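**Skimcombe Library Opens Its Evening Reading Room in September**

SKIMCOMBE. The Skimcombe Public Library is delighted to announce that its long-awaited Evening Reading Room will open to the public this September, on the upper floor of the old Nurkora Building, just across the courtyard from the main library. Doors will open at 5 p.m. on weeknights and stay open until 10 p.m., and every resident of Skimcombe and the neighboring towns of Eltedach and Idahosa is warmly invited to come by, take a chair, and stay as long as they like.

Those who have lived here a while will remember the Nurkora Building as the place where you went to buy shoes, and later as the place where you went to pay your water bill, and for a good many years after that as a place you mostly walked past on your way to somewhere else. The upper floor, with its tall windows and its wonderful creaking staircase (the staircase still creaks, and we have been asked by several people to please leave it that way), sat closed for a long time. Bringing it back has been a slow and happy job, and the library would like to thank everyone who put up with the noise, the dust, and the missing parking spaces on Mill Street.

The new room has seats for 115 readers. There are long tables for people who like to spread out, armchairs for people who like to sink in, and a row of small desks by the north windows for anyone who has a test to study for or a tax form to get through. The lamps are individually switched, so you can have as much or as little light as suits you. Talking in a low voice is fine, and so is a thermos with a lid on it. There is an elevator from the courtyard entrance, and the restrooms are on the same floor.

"We kept hearing from people who work during the day and who told us, very kindly, that they loved the library but had not been inside it in years," said library director Ebise Degefa. "They'd be getting off work just when we were locking up. I have been guilty of locking that door myself with somebody coming up the steps, and I felt bad about it every time. So I am just so pleased that we can finally tell those folks to come on in and have their evening here."

The shelves in the Reading Room will begin with a collection of 200 books chosen by library patrons, who were invited over the spring to fill out a card naming one book they would gladly read again. The cards made very enjoyable reading all by themselves! There are mysteries and cookbooks, a good deal of poetry, a history of canals, a handful of picture books, and a field guide to mosses that was named on more than one card. Each book will have its patron's card tucked inside the front cover, and readers are welcome to add a note of their own underneath. These copies stay in the room, but most of the titles can also be borrowed from the main library across the courtyard.

Readers will also find current newspapers and a generous rack of magazines, including gardening, science, sewing, travel, and local history titles. Older issues may be taken home for free from the basket at the top of the stairs.

The library is especially pleased to bring back its evening read-aloud hour, which older patrons may recall from the days when it was held in the main building's front parlor. It will take place in the small side room, beginning at 7 p.m., so that listeners can listen and quiet readers can go on being quiet. The first book will be a novel of life on a river ferry, read a chapter or 2 at a time, and there is no need to have heard the earlier chapters to enjoy the next one. Bring your knitting if you have some. Children are welcome with a grown-up, and pajamas are perfectly acceptable dress for anyone under ten (or over it, come to that).

Gadisa Abdella, who will manage the Reading Room in the evenings, comes to the job after many years at the main library's front desk and will be a familiar face to anyone who has ever had a fine quietly forgiven. "I'm a night owl, so I may be the only person in town who asked for these hours," Abdella said. "My hope is that people will treat it like their own living room, only with more books and no dishes in the sink. If you don't know what you feel like reading, come and find me, and we'll poke around the shelves together." 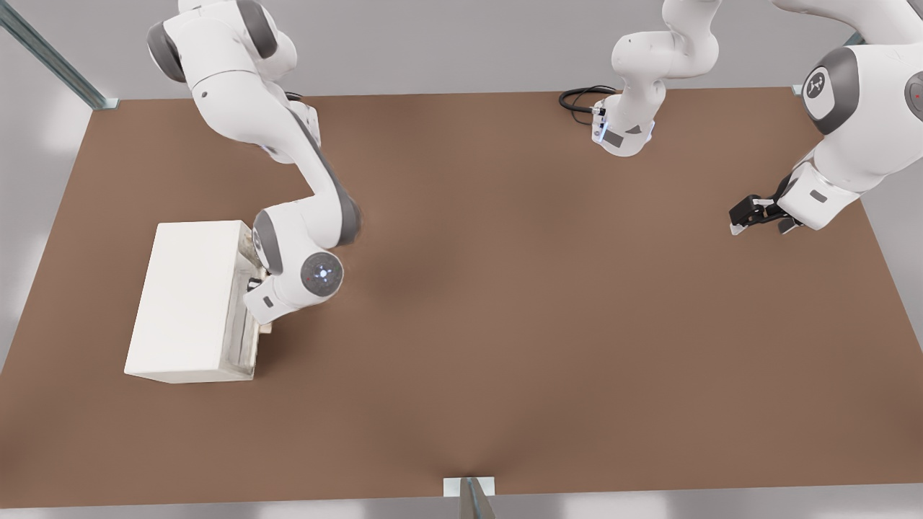

Bethlehem wrote to us after an early visit that the armchairs were "almost too comfortable to read in," and that she hoped the library would consider staying open on winter weekends as well. We have had the same request from a number of other readers, and it will be looked at once the first season is under way.

Admission to the Evening Reading Room is free, and no library card is needed to sit and read. Cards can be made on the spot for anyone who would like one. The courtyard gate will be lit and unlocked until closing, and parking behind the Nurkora Building is free after 5 p.m. Bicycle racks are by the Mill Street entrance.

Groups wishing to use the side room on evenings without a read-aloud may ask at the front desk of the main library. Press visits before the opening are welcome and can be arranged through Ebise Degefa's office.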